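Todine Prenlow Collection Cabinet for Household Goods and Clothing Drives

Equipment / Collection and Sorting / Prenlow series

The Prenlow Collection Cabinet is a lockable, indoor receiving unit for schools, congregations, libraries and civic offices that accept donated clothing, linens and small household goods on behalf of shelters and family service agencies. It is supplied with liners, labels and a log book, and can be placed in service on the day of delivery.

Todine supplies the cabinet to registered charities, public schools and municipal departments by direct sale or on loan. Private individuals wishing to give goods should contact a host site in their area, as items cannot be accepted at the Todine office.

Specifications

Overall height: 66 inches
Width: 36 inches
Depth: 24 inches
Rated load: 80 pounds, distributed
Intake: hinged drawer, front, with return stop
Access: single door, keyed lock, two keys supplied
Base: leveling feet; optional casters with brakes
Finish: powder coat in slate, white or dark green
Assembly: delivered assembled, except for the header panel
Power: none required

The rated load applies to the contents of the cabinet with a liner in place. It is not reduced by the use of casters. Cabinets on casters must not be moved while loaded.

Intake Drawer

The drawer opens to the width of a standard grocery bag and closes under its own weight. A stop prevents the drawer from being opened from the front while the door is unlocked, so that an attendant may empty the cabinet without interruption. Folded blankets, bath towels, coats and boxed shoes pass through the drawer without being unpacked. Comforters larger than queen size, pillows and cushions should be handed to a member of staff and recorded separately in the log book.

The header panel above the drawer accepts a printed card listing what the host site will receive. Cards are available in English, Spanish and Turkish. Blank cards are included for sites that work with a single agency and wish to list only what that agency has requested. Cards slide in from the left and are held by a clear cover. Adhesive signs should not be applied to the cabinet itself, as residue is charged to the borrower when a loan unit is returned.

Liners and Labels

Each cabinet is shipped with 16 woven liners. A liner hangs from four hooks inside the door opening and lifts out when full. The neck closes with a drawstring, and a pocket on the side holds the label.

Labels are printed in duplicate. One part travels with the liner and the other remains in the log book. The label provides space for the name of the host site, the category of goods, the initials of the person closing the liner and the receiving agency. The category boxes are as follows:

Women's clothing
Men's clothing
Children's clothing
Coats and footwear
Bed linens and blankets
Towels
Kitchen and household

Mixed liners are permitted. The person closing the liner should mark every category that applies. Agencies have asked that bed linens be kept apart from footwear wherever space allows.

Liners may be laundered in warm water and should be hung to dry. Replacement liners and label books may be ordered without a new loan agreement.

Emptying Schedule

Host sites are expected to empty the cabinet at least once every seven days while a drive is open, and on the final day of the drive regardless of how full it is. Liners awaiting pickup should be stored off the floor in a dry room. Todine does not collect goods from host sites. Transportation is arranged between the host site and the receiving agency, and the name of the driver should be entered in the log book at the time of pickup.

Goods left in a cabinet after the close of a drive remain the responsibility of the host site.

Changes to the Prenlow Series

The current model replaced the earlier Prenlow unit on 4/11/18. The door lock was moved from the side to the front so that the cabinet can be placed in an alcove, and the intake drawer was made deeper. Liners made for the earlier unit fit the current model. Header panels do not. Sites holding an earlier unit may keep it in use and may request a replacement drawer stop at no charge by writing to Kevser Kocabaş, Equipment Services.

Companion Items

Rajput Sorting Table. A folding table with a raised rear edge, intended for use beside the cabinet. The working surface is at standing height and wipes clean with a damp cloth. One table is sufficient for two people working side by side.

Pinov Rolling Rack. A garment rack with a lower shelf for shoes and boxed goods. The rack passes through a standard interior doorway and may be borrowed for one-day events where guests choose clothing for themselves.

Log Book, additional. Bound, with duplicate pages and a table of categories inside the front cover.

Loan Terms

Loan units are available for drives lasting up to three months. An application must be signed by an officer of the host organization and must name the agency that will receive the goods. Applications for drives opening in May should be submitted early, as this is the period of greatest demand and units are assigned in the order in which completed forms arrive.

There is no rental fee. The borrower pays for delivery and return, and for any keys lost during the loan. A deposit is required from organizations borrowing for the first time and is refunded after the returned unit has been inspected by Hüsnü Öztürkmen or another member of the equipment staff.

Units must be returned empty, with all liners, both keys and the header cover. The log book is kept by the host site. A copy of its pages may be requested by the receiving agency.

Placement

The cabinet is for indoor use only. It should stand on a level floor against a wall, within sight of a staffed desk during open hours, and should not narrow a hallway used as a fire exit. Sufficient space must be left for the door to open fully. Carpeted floors are acceptable if the leveling feet are used in place of casters. 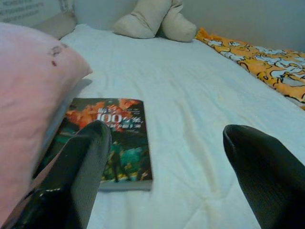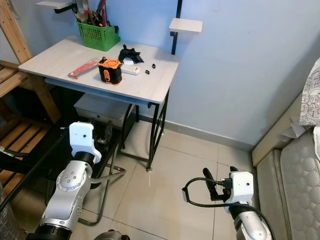
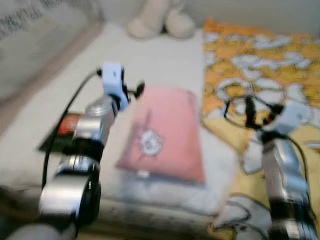
Ordering and Contact

Purchase orders and loan applications are handled by Birsen Tokgöz, Orders and Loans. Orders should state the finish, the language of the header cards and whether casters are required. Casters can be fitted before shipment only.

Questions from receiving agencies regarding categories, labels or the condition of liners should be directed to Yamuna Iyer, Agency Relations.

Tax-exempt organizations should enclose a copy of their exemption certificate with the first order. Certificates are kept on file and need not be sent again unless the name of the organization has changed.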